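Cell 4

Night shift at Brernisley. Two arms, one table, laundry coming in by the bin. I had the log open and a cold coffee and the right arm stopped.

No alarm. That was the first thing wrong. The Rirken boards always scream when a joint stalls, you hear it clear down the hall. This time just a line on the screen. Fault 574. I looked it up in the binder and the page went from 573 to 575.

I hit pause. Left arm kept going.

Hit it again, harder, like that helps. The left one had the navy shirt by the corner and was pulling it across the wood, slow, then letting go, then pulling again. Same corner. Same pull. It did that 10 times while I stood there with my thumb on a dead button. 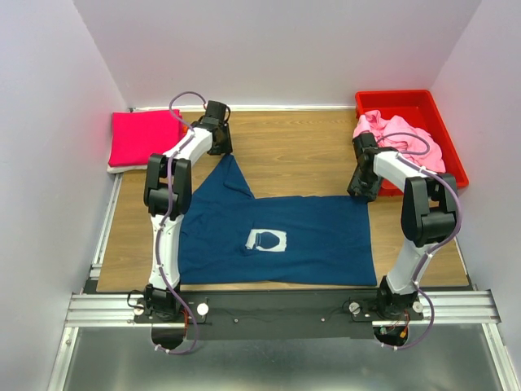 Cell 4, navy shirt on the table, pink pile still in the red bin.

Called Undmont, got the recording. Called again. The woman who picked up asked was anybody's hands inside. I said no. She said keep it that way, and pull the main.

The main is behind the cell. You have to reach past the left side to get to it — past the elbow. Whoever drew that up never worked nights.

So I waited for the pull. Let go. Pull. Let go. There were 2 seconds in between, and on the next one I went in up to teh shoulder and got the handle.

Everything dropped. Lights to. I stood in the dark with my arm still back there, and over on the right side, where it had been dead for an hour, something clicked shut.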